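Ukolport, September 29, 2019

FOR IMMEDIATE RELEASE

Van Beek to extend battery health certificates to used electric cars across the Sandska region

Van Beek, the independent vehicle inspection company, will begin issuing battery health certificates for used electric cars at 9 inspection centres in the Sandska region. The certificate, to be sold under the name Bridus, gives buyers and sellers a written record of how much usable energy a car's main battery can still store compared with its capacity when new.

The service follows a trial at the company's Ukolport centre, which opened to private sellers and licensed dealers in May. During the trial, Van Beek completed 3,896 battery inspections on passenger cars and light commercial vehicles. Of these, 3,176 resulted in a certificate being issued on the first visit. The remaining vehicles were referred for a second appointment, in most cases so that a software update or a full charge could be completed before testing.

Demand for used electric cars in the region has grown steadily, and dealers have told the company that battery condition is the first question most customers ask. The distance shown on the odometer is a poor guide on its own. Two cars of the same model and year can differ noticeably in remaining capacity, depending on how often they have been rapid charged, how long they have been left standing at full charge and the climate in which they have been driven.

A Bridus inspection has two parts. An inspector first reads the data held by the vehicle's battery management system, including cell voltages, temperature history where available and any stored faults. The vehicle then completes a measured discharge and recharge under controlled conditions. The two sets of results are compared, and a certificate is issued only when they agree within the limits set out in the inspection manual.

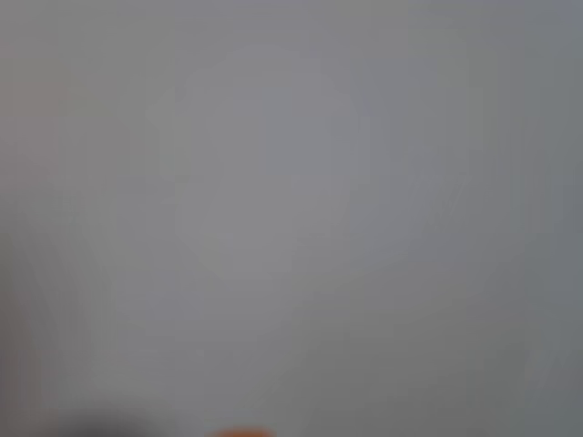
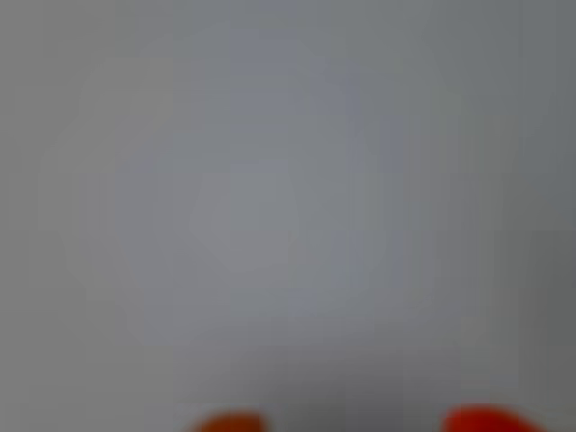
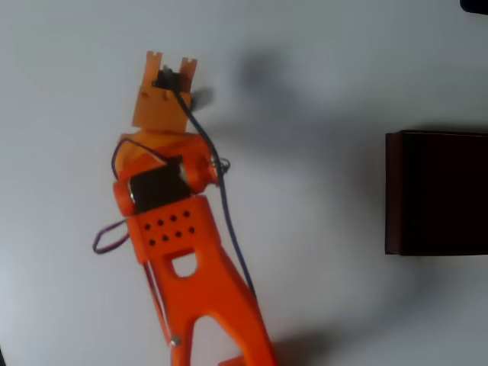 Third picture: orange 3D-printed arm on a white tabletop, seen from above.

Each certificate will show the remaining capacity as a percentage, the estimated driving range in summer and winter, and the date and place of the test. It will also list any battery repairs that can be confirmed from service records. Certificates will carry a reference number that a prospective buyer can check with Van Beek by telephone or online, free of charge, for as long as the certificate is valid.

The certificate does not replace the ordinary safety inspection and does not act as a warranty. Owners whose cars are still covered by a manufacturer's battery warranty should continue to raise any concerns with an authorised dealer. Van Beek does not carry out battery repairs and does not sell vehicles or replacement parts, and its inspectors receive no payment linked to the outcome of a test.

Several changes have been made as a result of the Ukolport trial. Customers will receive preparation instructions when they book, including the state of charge required on arrival and a reminder to bring the vehicle's own charging cable. Results will be released on the same day wherever the test is completed before the centre closes. The printed certificate has been shortened to a single page, with the technical readings moved to a separate sheet supplied on request.

The company has also revised its rules for vehicles that have been in a collision. Any car with recorded damage to the underbody or battery housing must pass a visual check on a hoist before it is connected to test equipment. A car that fails this check will not be tested, and the owner will receive a written explanation together with a refund of the inspection fee.

Centres will join the service in stages, beginning with those that already have charging equipment suitable for the measured test. Until all centres are ready, customers in the outer parts of the Sandska region may book at Ukolport at the standard fee. Dealers with larger numbers of vehicles may apply for an on-site visit, provided that a suitable power supply and covered parking are available.

Plug-in hybrid vehicles are not included at this stage. Van Beek is reviewing a shorter test for these models and will publish its requirements separately once the work is complete.

Bookings for private owners will open through the Van Beek customer centre and at the front counter of each participating location. Certificates issued during the trial remain valid until the expiry date printed on them and do not need to be exchanged.

About Van Beek

Van Beek provides safety, emissions and pre-purchase inspections for private motorists, dealers and fleet operators. Its head office is in Ukolport.

Media enquiries: Van Beek Communications Office, Ukolport

ENDS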